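Startseite » Forum Gemeinschaftsverpflegung » Technik und Personal

Einsatz eines Serviceroboters in der Teeküche – was ist gegenüber dem Personal zu beachten?

Eingestellt von Iqra Paracha, 2026-07-01

Sehr geehrte Damen und Herren,

die Farooqui Verwaltungsgesellschaft erprobt am Standort Lultby seit drei Wochen einen humanoiden Roboter im Küchendienst. Vorgesehen sind das Abräumen der Spüle, das Bestücken des Geschirrspülers und einfache Arbeiten am Boden. Bislang werden diese Tätigkeiten von zwei Hauswirtschaftskräften mit je 30 Wochenstunden ausgeführt. Stellen sollen nicht entfallen, die Aufgaben werden sich jedoch verschieben. Zur Veranschaulichung des Arbeitsplatzes:

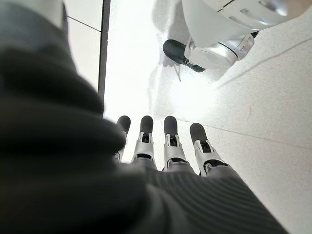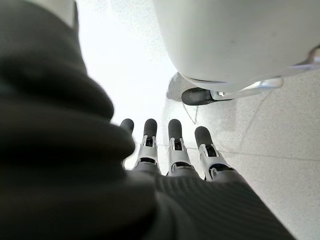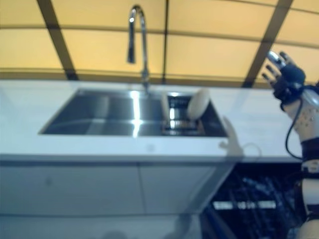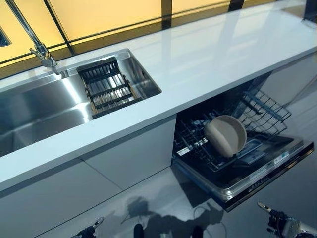 Zu klären ist, ob die Beaufsichtigung des Geräts als neue Tätigkeit in die Stellenbeschreibung aufzunehmen ist und wie die Beschäftigten einzubeziehen sind. Für Erfahrungen aus vergleichbaren Häusern wäre ich dankbar.

Alois Schwaiger
Die Beaufsichtigung sollte in jedem Fall schriftlich festgehalten werden, mit Zeitanteil und benannter Vertretung. In unserem Haus in Drommont mit etwa 600 Essensteilnehmern wurde dies anfangs versäumt. Die Kolleginnen bedienten das Gerät neben ihrer übrigen Arbeit, und bei jeder Störung blieb das Geschirr stehen. Inzwischen ist je Schicht eine Person zuständig und in dieser Zeit von der Ausgabe befreit. Sofern ein Betriebsrat besteht, ist er vor Beginn der Erprobung zu unterrichten – auch dann, wenn nur ein befristeter Versuch geplant ist. Zu regeln ist ferner, wer Zugriff auf die Kameraaufnahmen erhält und wann diese gelöscht werden.

Sohail Soomro
Bei uns genauso. Unbedingt vorher mit den Leuten reden.

Ylva Grønli
Ergänzend zum Beitrag von Herrn Schwaiger: Die Einweisung ist während der Arbeitszeit durchzuführen und zu dokumentieren. Nach meiner Erfahrung genügt ein einzelner Termin nicht. Die Beschäftigten fragten vor allem, ob sie das Gerät jederzeit selbst anhalten dürfen und ob ihnen ein Schaden am Geschirr angelastet wird. Beides wurde bei uns in einer Dienstanweisung beantwortet. Zur Eingruppierung kann ich keine verbindliche Auskunft geben, hierzu wäre die Personalstelle zu befragen.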